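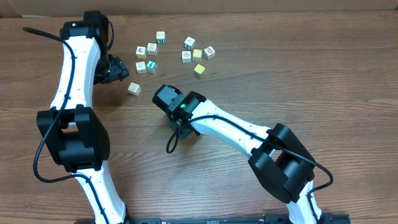
Home News Sports Opinion Events Contact

Last updated: Wednesday, 4:15 p.m.

Sasach library to stay open later on two nights

The Sasach Public Library will stay open until 9 p.m. on Mondays and Thursdays starting in October, the town council decided on Wednesday. The building now closes at 6 p.m. on all weekdays.

The change follows a survey handed out at the front desk and at the Mikuš Street bus station over the summer. Of the 400 people who filled it in, 232 said they could not get to the library before closing time on a work day. Most of them asked for evening hours, and a smaller group wanted the library open on Sundays.

Library director Marcela Pešek said Sunday hours were looked at but would cost too much this year. "We would need more staff and the heating on for another full day," she said. "Two evenings we can do with the people we have."

The children's room will close at 7 p.m. on the late nights. The main reading room, the newspaper shelves and the 17 public computers will be open until 8:45 p.m. Books can be returned at the desk until closing, and the outdoor drop box on Clander Road stays in use as before.

Council member Radek Štefanec voted for the plan but asked for visitor numbers to be reported in the spring. He said the town had tried late hours once before and dropped them after one winter - mostly, he said, for lack of a bus home. The last number 2 bus now leaves the library stop at 9:20 p.m.

Ánh Doãn, who works the day shift at a bakery in Sasach and studies bookkeeping at home, said she plans to use the reading room on Thursdays. "My apartment is loud in the evening," she said.

Library cards remain free for town residents. People who live outside Sasach can sign up at the front desk with a photo ID and proof of address.

News Archive Letters Classifieds Subscribe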